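Trikum: two-arm dispensing station
Student project report, second semester
Home » Projects » Workshop builds

1. Aim

Trikum is a bench setup that measures liquid into a cup by weight. We wanted two robot arms to share one job on an ordinary table in the shared workshop, using kitchen items in place of lab glassware. The target was 200 g of water, within 4 g.

2. Setup

The arms work from opposite sides of the table, each with a gripper. We laid brown paper over the work area to cut glare off the white top. A digital kitchen scale goes in the centre with a plastic cup on it. The liquid comes from a squeeze bottle, which we chose because a gripper can close on it without much precision.

The control program is called Plilenlow. It stores arm positions and plays them back in order.

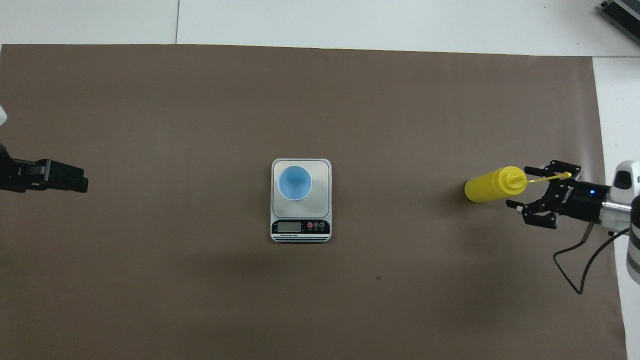

At the mid-project review, Astivard asked why we were weighing the water at all when a small pump and a timer would have been cheaper and easier to repeat. The reply went into our log: a pump would do the dispensing better, but the project was meant to test handling.

3. Problems

Squeeze force was the main one. Closing the gripper at a steady speed gave a slow start and then a rush. We broke the squeeze into short pulses with a wait of 800 milliseconds between them, so the scale could settle.

The bottle's position also drifted between runs. We marked the paper in pencil, and later switched to a printed holder.

4. Still to do

Read the scale directly instead of typing the weight in by hand. Rewrite the stop routine. Tidy the cables on the right-hand arm before the February demo.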